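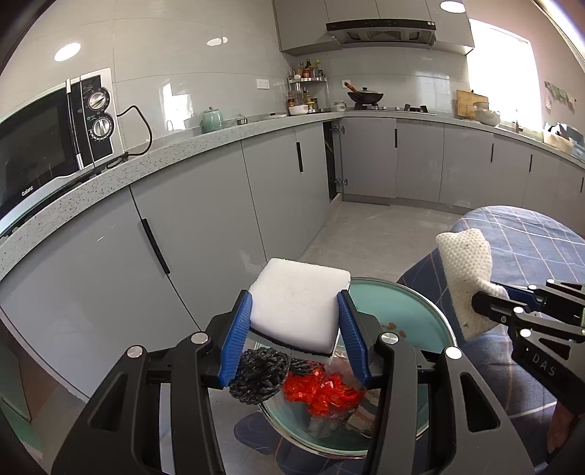

What does a cleaning label promise when it says "kills germs"?
Less than most shoppers think. It promises a result on a test surface, under test conditions, after a set time.

Bookshelf > Household Science > Part 2 > Chapter 2

Contents Previous Next Glossary Index

Chapter 2
Clean, Cleaner, Cleanest: Reading the Claims

Most of us learned to clean from a parent and a label. Neither is a very good source. The parent was repeating what an older parent said, and the label was written to sell a bottle.

Take a kitchen spray we will call on throughout this chapter, Ultora. The front of the bottle says "deep hygienic clean." There is no unit for deep. The back, in smaller print, says to leave the liquid on the surface for 600 seconds before wiping. Few people wait that long. Most spray, wipe, and walk off pleased with the smell, and the smell tells them only that perfume was added.

Kisumik, a rival powder, claims to lift "40% more grease." More than what? The packet does not say. It could be plain water, or last year's Kisumik. A percentage with nothing to compare it to is decoration — and it should be read that way.

None of this means that cleaning products are useless. Soap loosens grease, and rinsing carries it off. Those two facts have held up well and will do a lot of work in the pages ahead. The trouble starts when a maker adds a third fact that sounds like the others and has never been checked.

In Section 2.1 we separate three words that get mixed up: cleaning, sanitizing, and disinfecting. Section 2.2 looks at contact time and at why the fine print matters more than the picture of a shining sink. Before you start, pick one product from your own kitchen and copy out every claim on it. Mark the ones you could test at home with a bowl, a cloth, and a clock. Keep the list, as you will need it for the exercises.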